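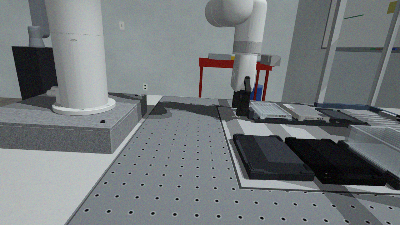
Jennylyn Ocampo preguntaba en los comentarios de la entrada anterior por qué insistimos en generar demostraciones en simulación si el brazo de verdad está disponible casi todas las tardes, y si no acabaríamos antes teleoperando directamente.

Para una política que mueve microplacas entre soportes, la respuesta corta es el coste por episodio. En Gridlow necesitamos 2000 demostraciones válidas por tarea antes de que el entrenamiento deje de oscilar, y en enero, con el equipo físico, cerramos el mes con 400. El resto del tiempo se fue en recolocar placas, recalibrar y descartar tomas con la marca temporal desplazada.

El lote actual, que en el repositorio se llama Zullholm, lleva 1107 episodios. Cada uno guarda posiciones articulares, apertura de la pinza, pose de la placa y las imágenes renderizadas. La tarea es siempre la misma: tomar una placa de la fila trasera y dejarla en uno de los soportes de delante. Lo que cambia es la pose inicial del brazo, la iluminación y un pequeño error añadido a la posición de cada soporte. 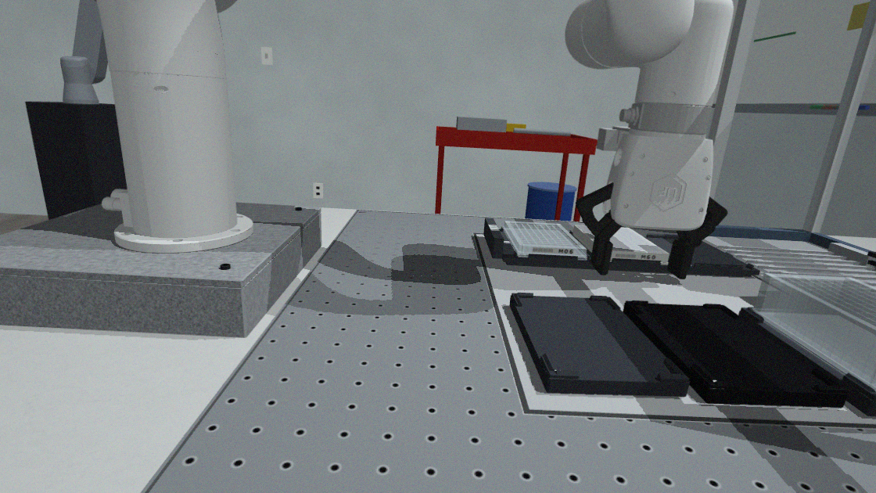 Ese error añadido es el parámetro que más me ha costado ajustar. Con 4 milímetros el planificador fallaba demasiado y el conjunto quedaba sesgado hacia los casos fáciles, porque los difíciles no pasaban el filtro. Ahora el filtro guarda también los intentos fallidos, con etiqueta aparte -- no entran en la clonación, pero sirven para entrenar el detector de agarre.

Queda pendiente el contacto. El motor de física trata las paredes de la placa como rígidas y la pinza cierra con una fuerza constante que en el equipo real no se da. Mostyn, el módulo que corrige esa curva, todavía no está integrado en la rama principal. Los episodios se regenerarán cuando lo esté; las semillas están guardadas junto a cada archivo.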